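Progress report to the Edholm Fund
Project: Learning to handle clothing from hand-held gripper demonstrations
Prepared by: Estela Salinas, Mapplebeck group
Date: Nov 3, 2025

Since the September report we have finished the second round of demonstration recording and trained the first policy on the full set. The set now holds 2,313 usable demonstrations, up from 1,775. All were recorded with the hand-held gripper, at tables in ordinary rooms. We kept the rule agreed with Hendrik Boersma that tables are not tidied before a session.

Recording covered two tasks: picking up a garment by an edge, and spreading a garment that has been dropped in a heap. Folding is still outside this stage of the work.

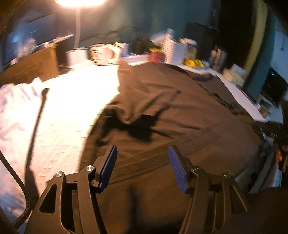

Large garments remain the weak point of the policy. It handles small, flat items well, but on big pieces of cloth it often closes on a crease in the middle and lifts the whole bundle. We think shadow is part of the cause. A lamp at the back of the table leaves a deep black shadow in the folds of the brown garment and washes the white tabletop out almost completely on the left, and the policy has to find an edge between those two extremes. Seams are the other difficulty. A long line of seams running across the cloth can look very like a hem, and the policy has gone for seams in several trials.

We tried two remedies. The first was to vary the brightness of the training pictures. This helped with pale clothing and made little difference with dark or brown clothing. The second was to have the person recording mark the moment at which they chose a grasp point, so that the policy learns from the approach as well as the grip. The second remedy looks more useful and we have kept it. Comparison runs are still going on at Delotberg and will be reported in full when they are complete.

The ribbed grip pads have been satisfactory on woven cloth. Thin knits still slip, and Sakach is preparing a softer pad for us to test. Delivery is later than planned, so the knitwear trials have moved to the next period.

Spending is within budget apart from storage, where we have asked to move money from travel. Hendrik has the revised table.

Work for the next period: knitwear trials, a further 9 recording sessions with large garments under mixed lighting, and a first draft of the data release notes.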